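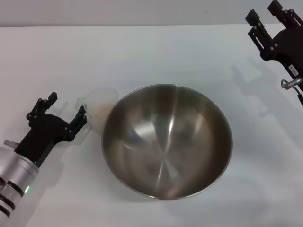

One reader wrote in before the fair to ask whether the Folwood stand would sell at the counter or take preorders only, as it did in April. Counter sales, with a limit of 4 items per person per design. Payment was by card.

Visit report, Okeck Game Goods Fair, 3 November 2024

Doors opened on time. The Folwood stand was at the back of the second hall, next to Studby. The line was split in two, one for clothing and one for small goods, and the signs for this were posted only at the far end.

Folwood goods on sale:
- T-shirt, black or gray, Small to Extra Large. Print on the back only. 30 euros.
- Hand towel, one design per playable character. 25 euros.
- Acrylic key holders, sold in sealed bags. The character cannot be chosen.
- Art book, softcover, 34 pages. Same contents as the preorder edition, without the slipcase.

Extra Large shirts in black were gone before noon. Staff would not confirm a second print run. The gray shirt runs narrow in the shoulders, and a sample of each size was available to try on.

Studby showed prototypes of its desk figures, unpainted, with no price or release window given. Photos of the prototypes were not allowed.

Szénási had soundtrack CDs and one vinyl pressing of the Folwood battle themes. The vinyl comes in a plain sleeve. The track list matches disc one of the CD set, minus the two vocal tracks.

Unsold stock goes to the Okeck web shop. Key holders are excluded.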